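# Rice and peanuts on a black tray: sort it or toss it?

**tamarind_lid** wrote: 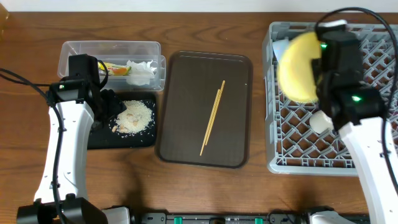

*Table as of 4:40 pm. Rice and peanuts on the small black tray, chopsticks on the brown one, dish rack on the right.*

I keep my rice in one jar and peanuts in another, same shelf, same lids. Went to top up the rice and poured peanuts in with it. I scooped the mixed part out of the jar and what you see is the last of it. The snack packet and the tissue in the clear container are trash and going out with the rest.

Questions:

1. Is there a quick way to separate these without a proper sieve? I have chopsticks, a colander with big holes, and the gray rack.
2. If I don't separate them, can I cook them together?
3. What do people use on the table for this kind of small sorting job? The black tray is a bit small and the rice creeps out to the edges when I push it around.

---

**colander_kev** wrote:

Don't use the rack. Those diamond openings are for plates and cups. Rice and peanuts will both go straight through and you'll be picking them off the table.

Colander with big holes might work if the holes are bigger than rice and smaller than the peanut pieces. Shake it over the brown tray. The raised rim will hold the rice.

---

**northporch** wrote:

It's a small pile. Pick out the peanuts by hand and be done. I wouldn't bother with chopsticks either, fingers are faster.

---

**bettys_drawer** wrote:

> fingers are faster

Faster, but you drag rice along with every piece. I sort lentils with chopsticks every week and it's less mess. Wood ones grip better than the lacquered kind. Start at the outside where the pieces are sitting by themselves and work in.

---

**northporch** wrote:

I've done both. Fingers. Wash them first.

---

**mrs_halfcup** wrote:

For question 2, yes, you can cook them together. Peanuts won't get very soft in the time the rice takes, so expect some crunch. If they're raw I'd pull them out and toast them in a dry pan, then put them back on top at the end. Rinse the rice either way.

One thing before anybody eats it. If you have guests with a peanut allergy, picking the pieces out does not make that rice safe. There will be bits and skins and dust in it. Same goes for the rest of the jar.

---

**tamarind_lid** wrote:

Good point on the jar. No allergies in the house but my sister's kids come over in November and one of them can't have nuts. I'll use this jar up before then and wash it out.

They're roasted, from the bulk bins at Gudley.

---

**colander_kev** wrote:

Then toss the whole pile. Gudley rice is cheap. You're spending half an hour to save a few spoonfuls.

---

**bettys_drawer** wrote:

It's food. It takes ten minutes if you sit down to it.

---

**colander_kev** wrote:

Ten minutes is still more than it's worth. We disagree, fine.

---

**shelfpaper** wrote:

On question 3, the tray. I use a Durlow baking sheet, the shallow one with the rolled edge. Light colors are bad for rice because you can't see the strays. Dark is good, so you're already set there. I'd move the pile over to the brown tray. You get more room and the corners are rounded, so grains don't get stuck in them when you tip it back into the jar.

Fold a sheet of paper in half for a chute if your jar has a narrow neck.

---

**northporch** wrote:

Agree with moving it to the bigger tray. Take the chopsticks off first.

---

**mrs_halfcup** wrote:

Also label the jars. I put masking tape on the lid and another piece on the side. Lids get swapped when you wash them, so the lid label alone is no use. I learned that with salt and sugar.

---

**shelfpaper** wrote:

Or use two different jar shapes. I have the 324 ml Panville jars for nuts and seeds and tall ones for grains. No labels needed.

---

**colander_kev** wrote:

I thought the small Panville was 292?

---

**shelfpaper** wrote:

292 is the one with the clip lid. 324 is the screw top. The screw top is wide enough to get a measuring cup in.

---

**tamarind_lid** wrote:

Update. Moved everything to the brown tray and tried the colander first. Most of the rice fell through, but so did the smaller peanut bits, and I had to go over it again by hand. Used the chopsticks for that part. Took me almost 100 minutes with a phone call in the middle, so Kev has a point.

Rice got rinsed and cooked, peanuts went on top with some scallion. It was fine.

I'm going to try the masking tape on both jars. Does the tape come off clean after a few months or should I get the freezer kind?

---

**mrs_halfcup** wrote:

Freezer tape. The regular kind leaves glue after 3 or 4 washes. Poojary has it by the register, next to the twine.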